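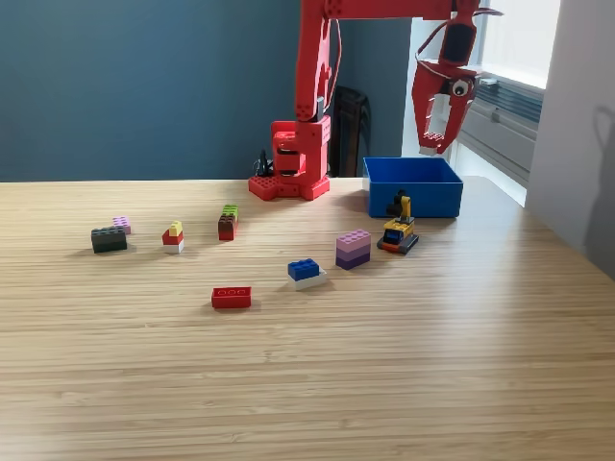 Posora Radio - archive stream log
Ticket 867: Mosoti show cuts out partway through, then skips to the next programme
Status: closed, with one thing left to watch
Area: on-demand player, archive uploads

Opened, 09:10
Three listeners wrote in overnight about the new Mosoti episode, the long one with all the Ethiopian jazz and the dub section at the end. It plays beautifully for the first stretch, then goes silent in the middle of the organ track and the player jumps to whatever is next in the queue. A real shame, as it's one of the best shows we've put up this year! Live broadcast was fine. Only the archive copy is affected.

09:35
Played it myself on the desktop player. Same thing, dead at exactly 60 minutes. Tried again on my phone over mobile data and got the same cut in the same bar of the same tune. So it's repeatable, and I love a repeatable fault.

09:50
Checked the master on the studio drive. Full length, sounds gorgeous, no gaps. The copy on the archive server is the short one, so something between the two is chopping it.

10:20
First guess was the upload timing out. Sent the master again by hand and watched it all the way. File sizes match at both ends, which rules that out. Played the fresh copy from the archive page and it still stops at the hour. Puzzling, and slightly fun.

10:45
Looked at the Timadetti page. Timadetti is the encoder box that makes the smaller streaming version after each upload (the player never touches the master). Its job list has the Mosoti show marked as finished with no warnings. The output file is an hour long to the second.

11:15
Went through the other recent long shows to see who else is affected. Found 4 with the same clipped ending, including the Hetomeo takeover with the double encore of Italian library music. No one had reported that one, so either people are very polite or they drifted off happily before the end. All of them were encoded after the update in March. Everything before that is whole.

11:40
Got it! The update brought in a new setting called "maximum programme length", and it was filled in with an hour by default. It sits on the second tab of the profile page, below the loudness controls, and I had scrolled past it twice. Anything longer is trimmed without a message. Most of our shows are an hour or less, so it hid nicely.

11:55
Cleared the limit on the archive profile and saved. The page went back to the old value. Cleared it again, saved, restarted the encoder service, and this time it stuck. Note for next time - the restart is needed, saving alone isn't enough.

12:30
Re-encoded the Mosoti show. It took around four minutes. Played through the join on desktop and phone, then let the dub section run to the end, purely for testing purposes. All there, right down to the last bit of tape echo.

14:05
Remaining shows re-encoded and swapped in. Track lists still line up with the audio, and the share links haven't changed, so nobody needs to save them again. A browser may hold on to the short version for a while; a refresh sorted it on my laptop.

14:20
Replied to all three listeners with thanks. One had sent the exact track and the second it cut out, and that saved me a good chunk of the morning. More reports like that, please!

Still to watch
The guest mix profile had the same limit. I've cleared it, but there's no long guest mix due until the next Hetomeo session, so it hasn't been tried yet. Will check that one when it goes up and reopen here if it comes out short.

Closed, 14:30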